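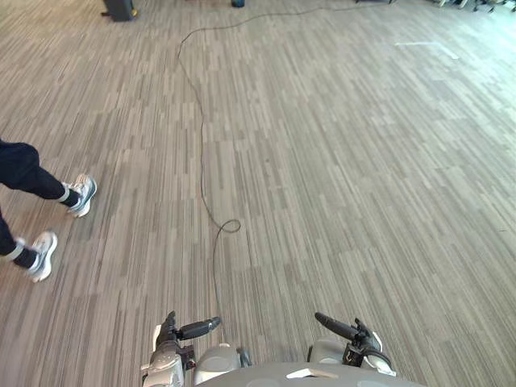

Teaching by hand, teaching by remote
Notes for Emil Eberhard, 9 May 2025

Opening (go slowly, they'll still be finding seats)
Hello, and thank you for having me! I want to talk about how you show a robot a job when you can't describe the job very well yourself. Try telling someone how to fold a tea towel over the phone. Now try it without the word "corner".

Two ways in
By hand: you hold the arm and move it through the task. Lovely and direct, you feel every joint — but your own arms get into the recording, and two grippers at once is a real wrestle.
By remote: you stand back with the controllers and work from the robot's own view. Slower to learn. I was dreadful for 7 sessions and then one afternoon it clicked (tell the Betancur spoon story if time).

What we did at Usasetti
400 demonstrations by hand, 1000 by remote, same towel task. Say the numbers twice. We threw out 123 of the remote ones, mostly pauses where the operator was thinking. Pauses get learned too!

Point at the arms on the slide
Both low and close to the body, nothing in the grippers. We begin every recording from a pose like this one. Ask who would have started with the arms up — I did, for months.

Riten question
Someone will ask whether the Riten controllers matter. Short answer: less than the person holding them. Long answer at the break.

Next
Finach trials in August, two operators, one robot. Show the towel clip, then take questions.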